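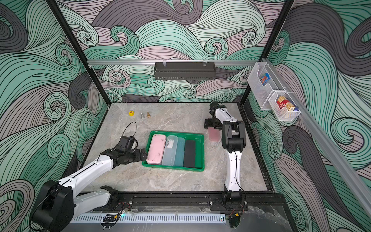

1/ Method notes, Custthorpe bench
Two-arm policy, trained with randomised backdrops and surfaces. The question is whether grasping translucent plastic survives a change of background. Working name: Nakero.

2/ Training set is 738 teleoperated episodes, all two-arm. Held-out test is 215 trials, scored by Maribeth Aquino from the logs.

3/ Cups are the hard class. Ribbed, frosted walls scatter light and depth returns are poor, so the wrist view carries most of the load.

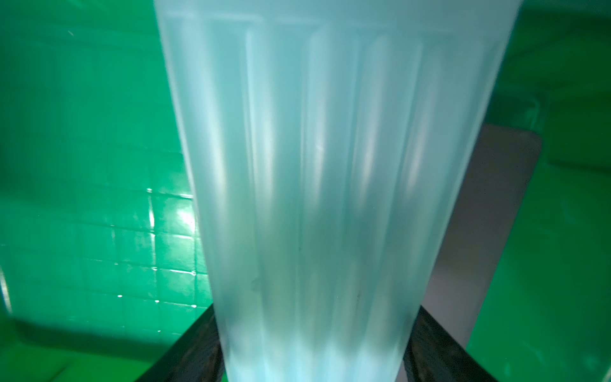

We therefore dropped depth at the wrist and kept RGB only. Grip closure is set from motor current, with a cap per object class.

4/ Baseline is Dirnis, same data, fixed backdrop. It failed 107 of the 215. Most failures were approach errors, with the fingers closing short of the rim or wall.

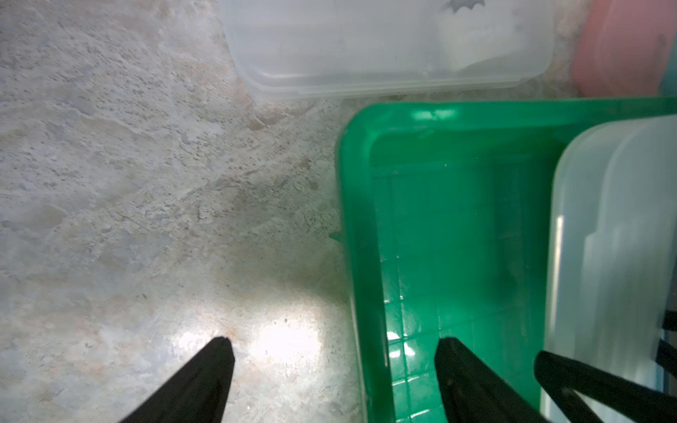
Tray edges remain a problem for both policies. Glossy rims get read as container walls, mostly at low approach angles.

5/ Nakero numbers follow once scoring is finished. Ablation on backdrop count is running now, up to 2000 variants.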